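Fukix is adding a paid tier

28th September

Fukix sent an email to everyone with an account this morning. Starting in November there will be a paid plan, and the free plan will stop at 200 saved links. Anything over that stays readable but you can't add to it until you delete some or pay.

I have 506 links in mine, so I guess I'm the person they had in mind.

For anyone who hasn't used it, Fukix is a bookmarking app. You save a page, put it in a folder, and other people can follow the folder if you let them. I started using it when Skoro shut down its reading list feature and I needed somewhere to put everything. The import took a whole evening and lost all my notes, but after that it worked fine and I stopped thinking about it.

The email was signed by Hervé Rey, who runs the product side. He says they looked at ads and at selling placement inside public folders, and decided a subscription was the least bad choice. I believe him. I would have left over promoted links showing up in my recipes folder. A monthly fee I can at least understand.

What bothers me is the limit. The old help page said free accounts would have no cap, and that line was gone when I checked at lunch. I don't think they owe me free storage forever. I do think they could have mentioned the change in the email.

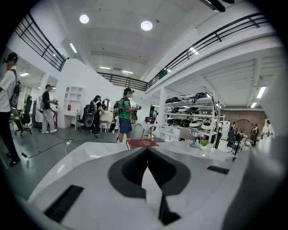 Red book and a small plant on the white table.

Chaltu Gebreyes wrote a good post on her own blog comparing the options. She moved to Okunska last year and likes it, though she says search is slow once you have a big collection. Her other pick is Dalisay, where you pay once and keep the files yourself. I tried it this afternoon with one folder of 124 links. All of them came across, and the titles were right except for 12 that showed up as plain addresses. The phone app is pretty bare – no folders on the home screen, no way to sort by date – and I do most of my saving on the phone.

So for now I'm doing two things. I exported everything from Fukix (Settings, then Account, then the gray text at the very bottom) and put a copy on my backup drive. I'm also going through the old folders and deleting things. A lot of it is news stories from years ago and product pages for stuff I already bought or decided not to buy. The apartment hunting folder can go completely.

If I get under the cap before November I'll stay on the free plan and see how it feels. If I don't, I'll probably pay for one month and decide then. The two people who follow my bread folder shouldn't notice any change either way.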